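ニュースレター > 現場だより > 布もの班

布をつかむ一対の道具、6月の手入れ記録

2022年7月1日　文:ジェルヴァジオ・フィゲイレド(布もの班)

先月号で「次は手持ちグリッパの整備の話を書きます」と予告したところ、思っていたよりたくさん返事をいただきました。うれしいです! 衣類たたみの動作データを集めているのは知っているけれど、あの道具を毎日どう世話しているのかは見たことがない、という声が多かったので、今回は遠慮なく細かいところまで書きます。ねじの話が長いです。覚悟してください。

対象は、テイシェイラの部屋で使っている左右一対の手持ちグリッパ、班内の呼び名で「Clalleo(クラレオ)」です。白い本体を片手にひとつずつ握り、先端の黒い指で布をつまみます。人が操作したときの指の開きとカメラの映像をまとめて記録し、あとでKulachのアームに同じ動きを学ばせる。その入口にある道具なので、ここがずれていると後ろの工程が全部ずれます。逆に言えば、手入れをした翌日のデータは見てわかるくらいきれいになるんです。この手応えが楽しくて、整備の日はつい早く来てしまいます。

■ ことの始まり

6月の上旬、データ確認をしているアルリンド・ランジェルから「左だけ、閉じきりの値が浮いている」と連絡が来ました。指先どうしがぴったり合っているのに、記録上はまだ少し開いていることになっている。右は問題なし。最初は基準点の取り直しだけで済むと思い、朝にゼロ合わせをして、そのまま作業に入りました。

昼には元に戻っていました。

こうなると設定の話ではなく機械の話です。ゼロ合わせをして半日で動くなら、どこかに遊びがある。グリッパを机に置いて、電源を切り、指を手で軽く揺すってみると、左の根元のほうにかすかな「コト」という感触がありました。音というより、指の腹に伝わってくる感じです。右で同じことをしても何も来ません。この左右比較、とても役に立ちます。一対で使う道具のありがたいところで、片方がいつでも見本になってくれます。

■ 分解は浅く、順番を決めて

クラレオの指は関節の軸を黒い丸いキャップねじで留めています。ここを一度に全部外すと、リンクの向きがわからなくなって泣きを見ます(去年の私です)。今は必ず一か所ずつ、外す、拭く、座面を見る、戻す、を終えてから次へ移ります。

手順はこうです。

1. 電源を切り、表示灯が消えたのを確かめる。
2. 指を半開きにして、本体を布の上に寝かせる。
3. キャップねじを一か所だけ外し、軸と座面の繊維くずを取る。
4. ねじ山を乾いた布で拭き、緩み止めを爪楊枝の先で少量のせる。
5. 手で止まるまで締め、そこから小さいドライバーで軽く決める。
6. 指を何度か開閉し、重さが変わっていないか手で見る。
7. 次のねじへ。

4番の緩み止め、つけすぎると軸のほうに回って動きが渋くなります。爪楊枝でちょん、で足ります。5番も同じで、ぎゅっと締めると遊びは消えますが指の戻りが遅くなり、今度は「開ききらない」という別の症状に化けます。遊びが消えるところと重くなるところの間に、ちょうどいい場所がある。ここを探している時間がいちばん好きです。

さて左の指ですが、緩んでいたのは予想どおり根元寄りの一か所でした。そして座面から出てきたのが、青い糸くずの小さな輪。軸にきれいに巻きついて、フェルトの座金みたいになっていたんです! ねじが緩んだから糸が入ったのか、糸が入って座りが浮いたのか、どちらが先かは今も決着していません。ランジェルは前者、私は後者に賭けています。

糸はピンセットで引くと途中で切れるので、刃先の細いはさみで一度切り、二つに分けて抜きました。粘着テープで取ろうとするのはおすすめしません。糊が残って次の糸を呼びます。

■ 指先のパッド

同じ日に、つまみ面のパッドも替えました。Bremexから取り寄せている薄手のもので、前回の交換からの開閉回数は3,140。見た目にはまだ使えそうでしたが、爪で押したときの戻りが新品より鈍く、先端の角が丸くなっていました。

パッドの貼り替えには、地味に大事なこつがあります。

・古い糊は溶剤を使う前に、まず指の腹でころころ転がして取る。かなり取れます。
・新しいパッドは先端側から合わせる。根元から貼ると、最後に先端がわずかに余って、そこがめくれの起点になる。
・貼ったら指を閉じ、間に薄い紙を一枚はさんで少し待つ。
・左右は必ず同じ日に替える。片方だけ新しいと、引っ張ったときに古いほうから抜ける。

最後の項目は実際に痛い目を見て決めたルールです。布を二点で持って広げる動作は、両方の指の保持力がそろっていて初めてきれいに決まります。片方が先に滑ると、持っている人は無意識に滑るほうの手をゆっくり動かすようになり、その癖がそのままデータに入ってしまう。アームがその遠慮がちな動きまで律儀に覚えたときは、班のみんなで頭を抱えました。

■ 両手で張ってみる

組み上がったら、実際の布で確かめます。机の上の検査治具でも開閉の値は取れますが、布を持つと指先に斜めの力がかかるので、治具で合格した個体が布で落ちることがあるんです。部屋ではベッドの上を作業面にして、やわらかい青い布の両角を左右の指でつまみ、横に広げて保持します。

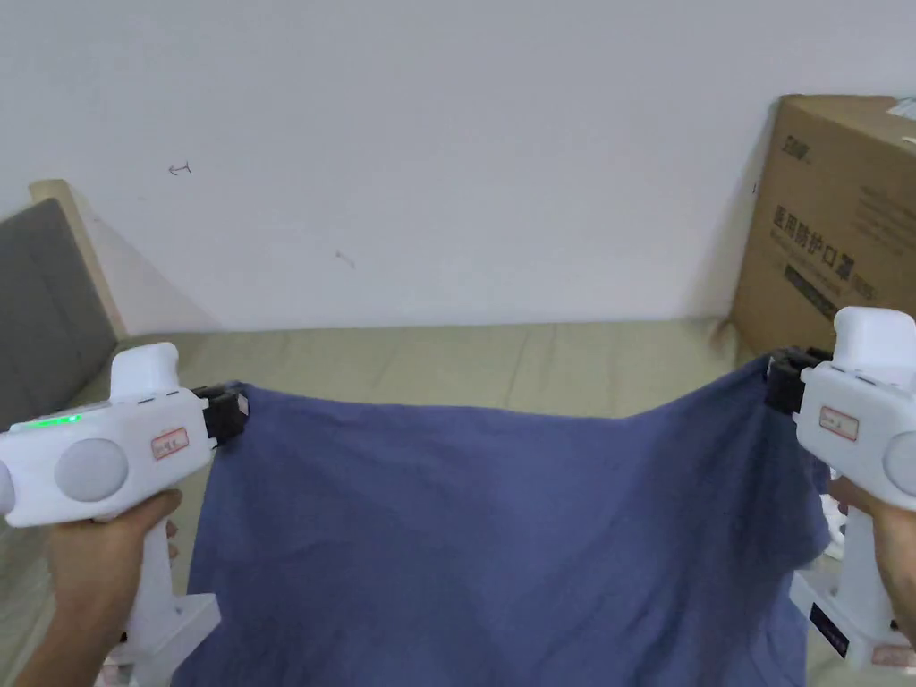

このときに気にしているのは、張る強さより「待ち」です。広げた姿勢のまま少し待って、指先から布が逃げていかないか。グリップを握る手が途中で握り直しをしたくならないか。遊びの残ったグリッパは待っているあいだに少しずつ口が開いて、握っている人が先に気づきます。手の感覚は本当に頼りになります。オズヴァルド・メンドンサは目を閉じて左右を持ち比べ、「左、まだ一段軽い」と言いました。測ってみたら、締め具合の差が値にも出ていました。恐れ入りました。

その場で左のねじをもうひと息だけ締め直し、また張って、待つ。これを気が済むまで繰り返します。布を変えるのも忘れずに。厚手のタオル地は指が開き気味でも止まってしまうので、合否を見るには甘すぎます。つるっとした薄手の裏地は厳しすぎて、新品のパッドでも抜けることがある。班では洗いざらしの綿を基準にして、薄手は参考、という扱いに落ち着きました。

もうひとつ、張りの確認では本体の向きもそろえます。片方の手首が寝ていると指の当たる角度が変わり、布の端をパッドの角だけで持つことになります。角だけで持った状態で「滑る」と判定して、悪くもないねじを締めてしまう。これ、私が二回やりました。二回目はメンドンサに見つかりました。

■ ゼロ合わせは最後に

整備の順番で変えてよかったのが、ゼロ合わせの位置です。以前は作業の最初にやっていました。電源を入れたらまずゼロ、という習慣ですね。でもパッドを替えれば閉じきりの位置は変わるし、ねじを締めても変わる。最初に合わせた値は、組み上がるころにはもう古いわけです。

今の流れは、掃除、ねじ、パッド、布での張り確認、最後にゼロ合わせ。閉じきりと開ききりの二点を取り、紙一枚をはさんだときの値が上がるかどうかを見ます。紙一枚で値が動けばよし。動かないときは指先がまだ平らに当たっていません。パッドの端を見に戻ります。

基準の値そのものも控えておくと便利です。今回の左は開ききりの読みが574になりました。センサーの生の値なので単位はなく、ほかの個体と比べても意味がありません。それでも同じ個体を来月測ったときに574からどちらへ動いたかを見れば、ねじなのかパッドなのか、だいたいの見当がつきます。紙の管理票の右上に大きく書いておきました。画面の中のメモは、工具を握っているときには開けませんからね。

■ レンズと映像のほう

機械側が落ち着いたら、次は目です。グリッパに付いた広角カメラは布のすぐそばで働くので、糸くずと細かいほこりをよく拾います。レンズの真ん中の汚れはすぐ気がつくのに、周辺の汚れは気がつきません。広角だと周辺にもけっこう大事なもの、たとえば布の端や反対側の手が映るので、掃除は外側から内側へ、と決めています。

ブロワーで飛ばしてから、レンズ用の布で一方向に拭く。息を吹きかけるのはなし。拭いたあとは白い壁に向けて映像を確認します。白い壁は本当に優秀な検査器具で、にじみも点もよく見えます。ただし壁についた小さな印や汚れを「レンズのごみだ」と思い込んで拭き続けることがあるので、確認のときはグリッパを少し振ってください。一緒に動けばレンズ、壁に残れば壁です。

カメラの固定も見ます。指で軽く触れて動くようなら、映像の中の指先の位置が前回と違っているはずです。班では指を閉じた状態の映像を一枚保存しておき、整備のたびに重ねて比べています。今回は左右ともずれなし。この一枚比べはすぐ終わるので、毎朝やっても苦になりません。

■ くしゃくしゃから拾う

仕上げの確認は、片手でつまみ上げる動作です。張りの確認では布の角がはじめから指の中にありますが、ふだんの作業では、くしゃっと置かれた服の山からひとつまみ拾うところが始まりになります。指先が二枚拾うのか、一枚だけ拾えるのか。パッドの角が丸いと、ここで急に下手になります。

オズヴァルド・レイテがこの確認の担当で、服をわざと雑に置くのがとても上手です(本人は否定しています)。袖が下に潜っていたり、裾が山の中で折り返していたり、いかにも洗濯のあとのような置き方をしてくれます。部屋の物もいちいち片付けません。アームがいずれ働くのは誰かが暮らしている部屋なので、服のまわりに生活の物があるほうが練習になる、というのがレイテの考えで、私も賛成です。

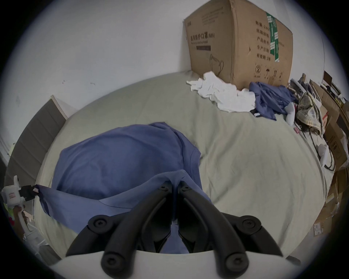 ベッドに置いた青い服の一部を、二本の黒い指でつまんで引き上げたところ。

新しいパッドでの感触は、とてもよかったです! つまんだ瞬間に布がきゅっと止まる感じが戻ってきて、レイテも「これこれ」と言いながら予定より長くやっていました。拾い損ねたときの感触もはっきりしていて、空振りなのか、つまんでから抜けたのかが手でわかります。パッドが古いと、この区別がぼやけるんですよね。

なお、つまみの確認中に指先へ糸が絡んだら、その場で電源を切って取ります。あとで、と思って続けると、開閉のたびに奥へ巻き込まれます。左の座面にいた例の青い輪も、おそらくそうやって育ちました。

■ その後のデータ

整備のあと、6月の残りで620本の動作を記録しました。ランジェルの確認では、左の閉じきりの浮きは一度も再発していません。ゼロ合わせのやり直しも、整備の翌日に念のため行った一回だけです。半日でずれていたころが嘘のようで、確認画面を見ながらふたりでにやにやしました。

一方で、宿題も残りました。

ひとつは右のグリップです。左を直したら、今度は右のトリガーの戻りがわずかに遅く感じるようになりました。値には出ていません。左が軽快になったせいで気になるだけかもしれず、今のところは触らずに様子を見ています。触りたくてうずうずしますが、理由のない分解はしない約束なので我慢です。

もうひとつは、ねじを見る間隔です。これまでは「おかしいと思ったら」でしたが、7月からは4日ごとに指の揺すり確認だけを入れます。分解はせず、電源を切って揺すって、左右を比べるだけ。コト、と来たら管理票に丸をつけて私に知らせてください。夜でもかまいません。むしろ知りたいです。

三つ目はパッドの在庫。ロナルド・ブラガンサがBremexに次の分を頼んでくれていますが、今ある予備は左右一組だけです。袋を開けたまま置くと糊の面にほこりがつくので、使わない分は平らにして引き出しの奥の缶に入れてください。缶のふたには「パッド以外を入れない」と書いてあります。先日開けたら飴が入っていました。心当たりのある方は、引き取りに来てください。おいしそうだったので、早めがいいと思います。

■ 工具箱の中身

問い合わせがあったので、整備の日に机に出しているものを書いておきます。

・小型ドライバー(キャップねじに合うもの。刃先がなめたら迷わず替える)
・先の細いはさみ
・曲がりピンセット
・爪楊枝
・緩み止め(中強度)
・ブロワー、レンズ用の布
・薄い紙の束
・洗いざらしの綿布
・紙の管理票と鉛筆

管理票は鉛筆で書いてください。緩み止めのついた指でボールペンの字をこすると読めなくなります。574の横に謎の青いにじみがあるのは、そういう事情です。

■ やってみたい方へ

整備の日は見学も手伝いも歓迎です。次回は右のグリッパの定期掃除で、ねじを一か所ずつ外していくところからやります。布を張って待つ係も募集しています。両手がふさがるので途中でお茶は飲めませんが、左右の差が手に伝わってくる瞬間はなかなかの面白さですよ。希望の方は、布もの班の棚にある用紙に名前を書いておいてください。手の小さい方、大きい方、どちらも助かります。グリップの握り心地は人によって感想がまるで違い、そこから見つかる不具合もあります。

「糸が先か、緩みが先か」については、ランジェルと相談して、締めたねじに合いマークを入れました。次に糸が巻いていたとき、マークが動いているかどうかで勝負が決まります。結果は次の整備のあとに載せます。

関連記事
・布もの班の基準布が決まるまで
・Kulachのアーム、袖でつまずく
・広角カメラの掃除、やってはいけない拭き方
・テイシェイラの部屋の使い方(改訂版)
・管理票の書き方と置き場所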